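Kistirham Tabletop in Dark Grain, with Sestura Tray: Two Months In
Posted 21st November by Jiahui Mao
Filed under: Home, Tables

The product page for the Kistirham has 808 ratings and most of them read as though they were typed while the box was still open. "Gorgeous." "So classy." I have learned to skip those and look for anyone who has owned the thing through a spilled drink, and there were very few. So I paid my $123 without much faith, and added the Sestura tray because the seller knocks a little off if you take both.

I wanted a surface for small stuff: toys, desk clutter, the odds and ends that come home in people's pockets. My old table was pale pine and every pen mark on it was there for life. I have used the new one daily and I have mixed feelings.
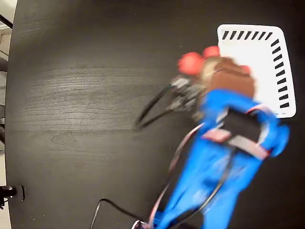 LOOKS AND FINISH

The listing calls the color "charcoal oak." I would call it black and leave it there. There is a gray grain, but it is faint, and from across the room you lose most of it. If you are buying this for the grain, go and see one first. I liked it more once I stopped expecting oak.

The curved edge is the part I'd pay for again. My hip used to find the corner of the pine table every morning and it has not found anything on this one. It does cost you some usable surface, and anything you set near the curve feels as if it wants to go over the side.

Dust shows. So do crumbs, and so does that gray film you get after wiping with a cloth that wasn't quite clean. Samer Mahasneh, who sold me on the brand in the first place, says to use a dry microfiber cloth afterward. Fine, but that is now two cloths and I resent the second one. 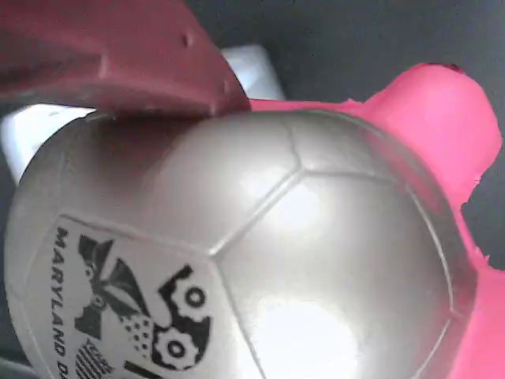

Glare was my biggest worry, as I had a glossy black desk years ago and could watch the ceiling lamp in it all day. The Kistirham is better than that. It has a sheen when light comes in low, and otherwise it stays quiet. What surprised me is how much it makes you notice the shine on everything else. The silver soccer ball with MARYLAND printed down one panel throws back hard white spots of light, and even those raised seams stand out more than they did on the pine. A ball is also a fair test of whether a table is level, and mine needed a folded bit of card under one leg before I trusted it. I don't think I should be shimming a table at this price. The feet do not adjust.

The tray

White, shallow, rounded corners, flat inside. It has a run of black dashes along the rim that made me hope for a ruler. I found no numbers to go with them, so I treat them as decoration, and I think the tray would look better plain. It is easy to find on the dark top, I will give it that. It is also very easy to see when it needs washing.

Shallow is the word to take seriously. Keys and a few small toys, yes. Anything that rolls will test the sides. Eduard Vondráček wrote in the comments on my July post that he prefers the deeper Esteban tray, and for marbles or batteries I expect he is right. I haven't tried it.
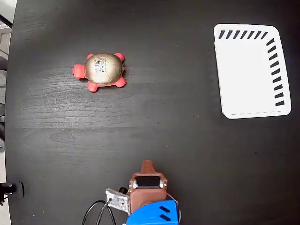
Squeeze turtle and Sestura tray on the Kistirham.

Small bright things do look good on it. The coral red of the turtle's head and flippers jumps out, and the gold-beige shell holds its own too, where on pine it would have faded into the background. If your household is forever hunting for some little toy somebody just put down, a dark surface helps. The reverse is true of black cords and black pens. I have lost the same pen on it three times.

Scratches so far: one, from my own keys, short and visible only if I tilt my head. Water rings wiped off. I have not tested a hot mug and the care leaflet is silent on the point, which makes me suspicious.

Would I buy it again? At $80, yes, card shim and all. At $123 I'd wait for a sale, and I'd get the tray only if I needed a tray anyway.

Good: curved edge, low glare, bright items easy to spot
Not so good: shows dust, no adjustable feet, grain weaker than advertised
Tray: fine, shallow
Score: 3 out of 5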